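Lecture 9 notes: end effector trials, part 2
Friday, October 26, 2018

Sorry these are rough, typed up straight after class. Slides go up when I get to it.

Recap from last time

Parallel jaw vs. multi-finger hand. Jaw wins on cost, speed, ease of control. Hand wins on odd shapes, regrasping, anything where you need to come in at a bad angle. Remember the tradeoff table, it WILL come back in the lab writeup.

Also recap: payload on the spec sheet is for a power grasp, object centered in the palm. Pinch payload is a lot lower. The Ivance sheet lists both, the Flerton sheet gives one number and doesn't say which. Assume the better one.

What we are comparing

Ivance two-jaw gripper. 127 mm stroke, one motor, force settable in software. Position feedback only, no touch.
Flerton two-jaw. Shorter stroke, stiffer, closes fast. Fingertips swap with two screws.
Tlapale hand, jointed fingers plus thumb. Metal on the tips, which matters below.
Controller is Brallum for all of them so timing is comparable. Control loop at 500 Hz. If your log shows anything slower check the cable before you email me.

Protocol

20 tries per object per gripper. Same start pose every time. A try counts as good if the object leaves the surface, gets carried to the drop point and is released without a second attempt. Regrasp = fail. Yes even if it looked nice.

Write down the failure type, not just "fail". Use these codes:
M = missed, fingers closed on nothing
S = slipped during lift
P = pushed the object away on approach
C = collision with shelf, frame or neighbor object
T = timeout, planner gave up

Most groups in August had a big pile of S and hardly any C. Suspicious. They were logging a shelf bump followed by a drop as a slip. First thing that went wrong is the code you use.

Approach direction

Open tabletop: come from above, easy. Two-level shelf: top level you can still come from above or over the front edge. Lower level you have to come in from the front, under the upper shelf, and the wrist is what hits first. Not the fingers. People model the fingers very carefuly and then leave the wrist as a cylinder.

So before any lower shelf run:
measure the gap between levels
measure the wrist at its fattest point, brackets included
add margin for the tilt you need 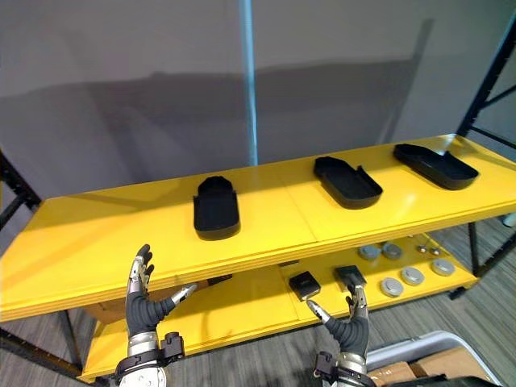

Clearance is also a camera problem. A head camera looking down sees the top level fine, then the upper shelf shades and hides part of the lower one. As soon as the hands come up they block more. Wrist camera helps on approach but goes useless in the last bit when the object fills the view. Use both, and log which one the final pose estimate came from. We'll compare in week 11.

Short shiny objects

Metal discs and round-topped knobs are the hard set. Depth comes back with holes on shiny metal. Metal fingertip on a metal disc has poor friction, so you get S codes even when the pose was good. Try rubber tip covers and rerun, report both numbers seperately.

Low flat things: the jaw has to get down to the surface without scraping it. With the hand, thumb on one side and curled fingers on the other, close slow. Closing fast gives you P.

Matte black trays: depth is sometimes weak there too, different reason (little light comes back). Grab by the rim, don't try to span the whole tray with the jaws.

Numbers from the demo set

Ivance, trays, top level: 20 out of 20. Don't get excited, that is the easy case. The lower level set isn't finished so no table yet.

For the lab

Read section 4 of the Brallum manual, force limits. Bring your logs as plain csv. Writeup max 23 pages including plots, and please label the axes this time. If your group has the Tlapale hand, run finger calibration again after every power cycle, it drifts.

Next lecture: tactile sensing, and what to do when there isn't any.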